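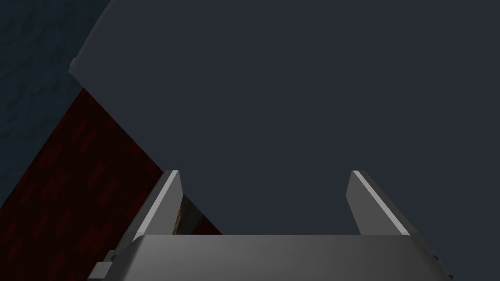 Tromside Anti-Fatigue Floor Mat
Item 3219
Sold by Coramholm Supply

Every standing mat maker says its mat will save your back. We doubt it, and we sell them. What a decent mat does is put some give between your shoes and a concrete floor, so your heels complain later in the day than they used to.

The Tromside is 34 inches long and made of closed-cell rubber foam. Deng, who make it, quote a working life of 4000 hours of standing. We haven't seen the test report, so treat that as a sales figure. The older Sudden mat was sold to us on 2000 hours and ours went flat in the middle well before that.

Deng also call the surface "non-slip." It grips fine on sealed concrete and vinyl. On dusty floors it creeps like any other mat – sweep first, and again when it starts to move. The edges are beveled, though a cart with small wheels will still catch on them.

Good for: packing benches, checkout counters, kitchen sinks at home.
Not good for: welding areas, oily floors, anywhere you wear heels.

Care: Mop with warm water and dish soap. No bleach. Hang or lay flat to dry. Don't fold it for storage, as the crease stays.

Warranty is one year and covers splitting. It doesn't cover flattening – the thing most likely to happen – and we've asked Deng about that since July without getting a straight answer.

Returns are accepted within two weeks if the mat is clean. Try it for a few full shifts before you order more.

Page updated 14 Aug 2020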